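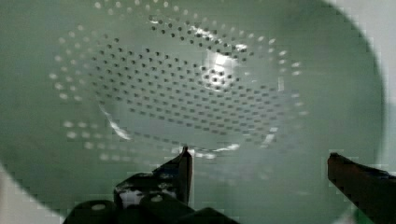 Teaching the arm to handle a colander: the Clativport club walkthrough

Updated 2025-11-13 by Vasylyna Maksymiv

If you joined the kitchen table project this fall, this page gets you from a parked arm to your first usable set of recorded runs. You'll need the pairing sheet, a partner, and a free afternoon. The colander is my favorite object on the whole table! It's light, it slides, it's full of holes, and it looks different to the wrist camera every time you move a lamp.

Before you start

Read the safety card and find the stop button with your own hand. One person drives, one person watches the table and keeps that hand near the stop. Swap after every 10 runs, even if you're on a roll. Tired drivers make jerky recordings, and jerky recordings teach the arm jerky habits.

Check that both cameras show up in the recorder window, the overhead one and the wrist one. If the wrist view is frozen, close the recorder and open it again before you touch any cables. Orest Zhuravel spent most of a meeting in July rewiring a camera that only needed a restart.

Step 1. Set the table

Put the toy food and dishes out first, then the colander. Leave enough open table beside it for the gripper to come down with both fingers apart. You want some clutter, because a bare table gives you a model that falls over the moment a strawberry appears. Just don't stack anything against the side you plan to grab. 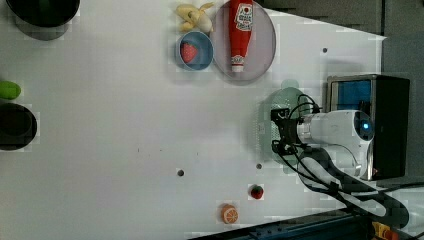

Overhead view with the arm at the colander. Toy food and dishes stay out on the table during the work.

Save one overhead still at the start of each set and name it with your initials and the set number. When somebody asks in three weeks why set 31 looks strange, that still is the first thing we open.

Step 2. Look through the wrist camera

Drive the arm slowly until the colander fills most of the wrist view, then stop and look at it. Really look! You want to be able to find both fingertips and at least one part of the colander you could name out loud: the rim, the edge of the holes, the place where the floor turns up into the wall. If all you have is a field of green, back off until a rim comes into view.

Then check the light. Shiny plastic throws glare, and glare moves when the arm moves. A little is fine, and we want a little in the data. A white patch that hides the spot you're aiming for is a problem, so turn the lamp or rotate the colander a bit and look again.
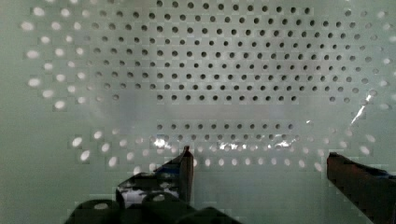
Close in on the holes, from the wrist camera. Note the glints across the middle and how bright the holes get toward the sides.

Clear plastic deserves its own warning. It's easy to miss on screen until it catches the light, so if you see sharp little glints that don't follow the shape of the colander, pause and check the table with your own eyes. Write down what you found in the notes column, whatever it was.

Step 3. Record a run

Start the recorder, wait a full second, then move. Come in from above, line up one finger on each side of the wall, go down, close, lift a hand's width, set it back down, open, and retreat. Wait another second and stop the recorder. The still seconds at each end make trimming much easier.

Keep your approach smooth and a little slower than feels natural. If you miss the wall, don't stop the recording — back up, line up again, and finish. Ustyna Chornovol labels those as recoveries, and they've been some of the most useful runs we have. Bumps that knock the colander off the table get thrown out.

Step 4. Change one thing

After each run, change one thing and only one. Turn the colander a quarter turn, or slide it toward the middle, or shift where the food sits.
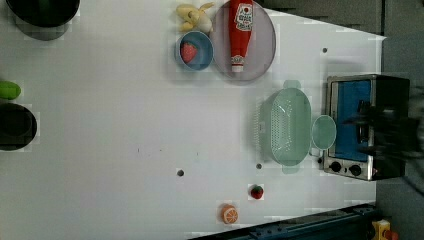
Changing one thing at a time feels slow for the first few runs, but you'll be so glad you did it when you're comparing sets later. Write the change down before you press record. The sheet has a column for it, and "same as last time" is a perfectly good entry when you're repeating a run on purpose.

Step 5. Sort and upload

Watch every run back at double speed with both views side by side. Mark each one good, recovery, or toss. Then copy the folder to the club drive and add your line to the log. We're at 1,220 kept runs across all objects, and the colander is still behind the bowls, so yours will count for a lot!

If things go wrong

The fingers close on air: you're probably lined up from the overhead view alone. Go back to the wrist view and find the rim first.

The colander tips as you lift: move your grab closer to the middle of the side.

The two views drift apart in playback: toss the run and restart the recorder.

Anything else, ask Roscoe Baptiste or me at the next meeting, and bring the set number.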